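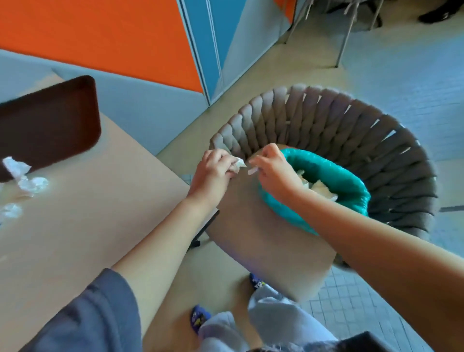
February, a little after 11 at night

Well, the Strand is back in one piece, mostly, and my back is not. I have been lying on the rug for half an hour writing this with the notebook propped on my stomach, so forgive the handwriting, future me.

Started on the carburetor again this morning before I'd even had breakfast. I had told myself I would eat first like a grown woman, but then I thought I'd just look at the float bowl, and you know how that goes. The new needle from Anis finally seats the way it should! The old one had a groove worn in it that I could feel with my thumbnail. I put it in a jelly jar with the other dead parts because I can't bring myself to throw them out.

Thaddeus came by around lunch with his timing light and a bag of those awful orange crackers. He thinks the car should be blue. He has thought so since I bought it, and he brings it up every single time, and every single time I tell him it left the factory cream and it's going back to cream. He did get the timing right though, I'll give him that. It's idling at 1000 now and holding there, when last month it would hunt up and down like it was looking for its keys. We took it up to 2000 and let it sit and there was no stumble at all. I did a little dance. He ate crackers.

Then the bad part. I was so pleased with myself that I decided to do the passenger door while he was still around to hold it, and the lower hinge bolt sheared. Just gone, with a noise like a dropped spoon. So now the door is on with the top hinge and a ratchet strap and I have to drill out the stub tomorrow, and I hate drilling out stubs. Zemano sells the bolts by the pair, at least. Last time I ordered from them they packed everything in so much paper I thought they'd sent me the wrong box.

Called Obed after supper about the Wolbridge meet. He's saving me a spot next to his wagon, down by the trees, and he wants to know if I'm driving the Strand or bringing it on a trailer. I said driving. I said it very firmly! It's 73 miles each way and the longest I've had it out so far is to the feed store and back, so we'll see. He was nice about it. He offered to follow me with his tools, and I said no, and then I called him back ten minutes later and said yes please.

Things still to do before then: door bolt, obviously. Left rear brake is dragging a bit, I can smell it. The wiper on my side parks halfway up the glass, which I could live with, but it would drive me crazy the whole way there. And the seat! I keep forgetting the seat. There's a spring coming through and I've been sitting on a folded towel since before Christmas.

Mom asked on the phone if I was ever going to be finished with it and I said sure, by summer. She laughed for quite a while.

Need to buy more penetrating oil. Also milk.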